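Lab 4 Handout: Comparing Two Grippers on Small Blocks
Intro to Robot Handling, Unit 2
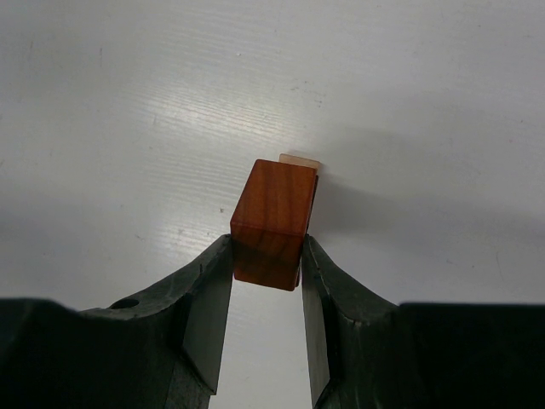 By now you have moved the arm by hand and from the pendant, and you have saved a few positions of your own. In this lab the arm program stays the same and the gripper changes. You will run one pick task with the Warnetti two-finger gripper, run it again with the Clinano, and write up what was different.

Read the whole handout before you come in. The bench time is short and the changeover takes longer than you think.

Background

Both grippers are parallel types, meaning the fingers move toward each other and stay lined up as they close. The Warnetti has stiff fingers with flat pads. The Clinano has softer pads that give a little under load. Both take power and signals through the same connector on the Tiwari controller, so you don't have to rewire anything.

Three terms you need:

Stroke – the distance the fingers travel from fully open to fully closed.
Grip force – how hard the pads push on the part.
Contact area – how much of the pad touches the part.

People mix up the last two. A flat pad on a flat face gives you a large contact area even at low force. If the block is turned a few degrees, the same pad may touch only along an edge, and the block can swing when you lift it. Raising the force sometimes hides this problem, and sometimes it makes the block twist into place and shift the others next to it.

Small wooden blocks are used for this lab. Wood has grain, and grain affects how a pad holds. Use the same block for both grippers or your numbers won't mean much. Write the block's color in your notes along with the gripper name.

The wrist camera

The camera looks down past the fingers, so you see the part from the gripper's side. It is good for checking whether the block is centered between the pads. It is poor for judging height. A block sitting on the table and a block held just over it can look nearly the same from up there, so use the arm's height reading for that.

Watch for a second block behind the one you are picking. From the wrist it may show only as a thin strip, and it is easy to miss when both are close in color. Shadows on a white table can also throw off the edge finder in the Geslow software. If it draws the outline too wide, lower the threshold one step and try again.

Procedure

1. Mount the Warnetti and tighten the screws in a cross pattern.
2. Load the task file for Lab 4. Set the grip force to 15 newtons.
3. Put the target block on the tape mark, faces square to the fingers. Put a second block behind it.
4. Run the pick. The arm lifts, holds, and sets the block back down.
5. Save one wrist camera still while the fingers are closed.
6. Mark the trial as held, slipped or dropped.
7. Repeat until you have 40 trials. Reset the block by hand each time, with the arm paused.
8. Set the force to 29 newtons and run another 40.
9. Change to the Clinano and do it all again.

Don't reach in while the arm is live. If a block rolls off the table, leave it there until the run is paused.

What to record

For every trial, write down the gripper, the force, the result, and whether the second block moved. A touched neighbor does not count as a failed pick, but it goes in the notes column. Also record any trial where you had to stop the arm yourself.

Look over the pads and the finger edges before each set. Old nicks on the rim are fine – a chip on the pad face is not, and you should ask for a replacement.

Write-up

Two pages at most. Include one table with the hold rate for each gripper and each force, plus one still from each gripper. Then answer these in plain sentences:

Which gripper held more often at the lower force?
Did more force help both grippers by the same amount?
What did you see in the stills that the result column does not tell you?

Don't write that one gripper is "better" without naming the task. A gripper that does well on square blocks may do badly on round ones, which we get to in Lab 5.

Keep your raw sheet. You will need it again for the final project in May.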